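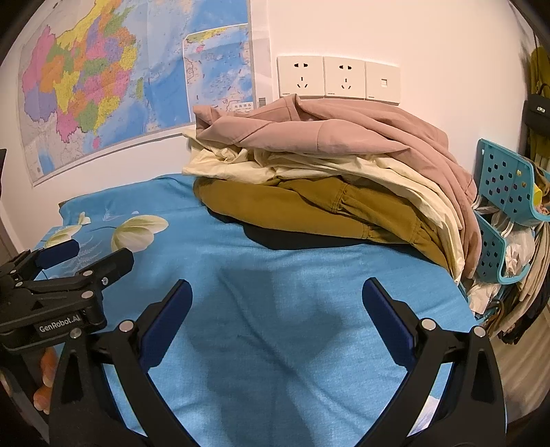 May 21, 2023

Folding order, second go. Burgi still wants mustard at the bottom, cream in the middle, pink on top, heaviest first. I'm not convinced weight has much to do with it. She hasn't weighed them. I have: 300 g for the mustard, and the pink wasn't far behind.

The cream is the problem. Thin cloth, creases if you look at it, and being sandwiched does it no favors. Left end all in little tangles again. Kofi says a night under the others will press it flat. He said the same in January about the curtain lining and we ended up ironing that.

Pink folded lengthwise as per the Nemness sheet, which claims a lengthwise fold "keeps its line." It has a point sticking up near the middle and the right end droops. Some line.

Also doubtful about stacking on the blue flowered cloth. It wrinkles on its own account, so how do we tell what the pile did and what the cloth did? Asked Idun for something plain. She thinks I'm fussing.

To do: swap cream and mustard, same fold, leave 4 hours. Fuseini to judge without being told which order it was.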